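Teaching by hand, and what the numbers leave out

Trudum sent its pitch round again in August, and this time half the people I know in robotics forwarded it to me. The claim is simple enough. You don't need an expensive arm and a trained operator at the controls anymore. You hand people a pair of grippers, they do chores at home, the grippers record the motion, and the robot learns from that. Laundry is the headline task, with 1,000 folding demonstrations promised in the first release.

I like hand-held grippers. I've used them, and they beat sitting at a remote-control station where it takes four minutes to pick up a sock. A person holding the tool works at something close to normal speed, and you can do it in a real bedroom on a real bed. I have no quarrel with any of that.

My trouble is with the word "demonstration." Angharad Howells spent most of the summer checking folding recordings for Gudeta, and she let me sit with her for an afternoon. We went through 79 of them, all marked as successes by the people who made them. By her standards 59 held up. The rest ended with something you could call folded if you were feeling generous: a sleeve hanging out, a hem doubled under, a shirt that had been shoved into a rectangle. A learning system will copy the shove just as happily as the fold.

Then there's the matter of what a human does without noticing. When I fold with grippers I lean over, I tug, I pin the cloth with one tool and feel through the handle whether it's about to slip. The recording gets where the jaws went. Whether it gets the feel depends on the hardware, and most of the sales material goes quiet on that point. Thư Tôn, who runs remote-control sessions at Jevow, told me her operators have the opposite problem. They can't feel a thing, so they learn to fold entirely by eye, slowly, and the robot ends up with habits it can at least carry out. I hadn't thought of that as an advantage before. I'm still not sure it is one.

Jevow's own results aren't much to shout about either. The arm they showed at Urdale did fine on hand towels and came apart on anything with sleeves. Thư was frank about it, which I appreciated more than the demo.

So before anyone signs up for Trudum's set, I'd ask how many different people made the recordings, who decided what counted as a success, and whether the failed attempts are kept or thrown out. I'd also ask to see a long-sleeved top done from start to finish, flat on a soft surface, with no cuts. Sleeves are where I'd look first.

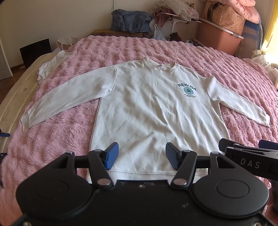
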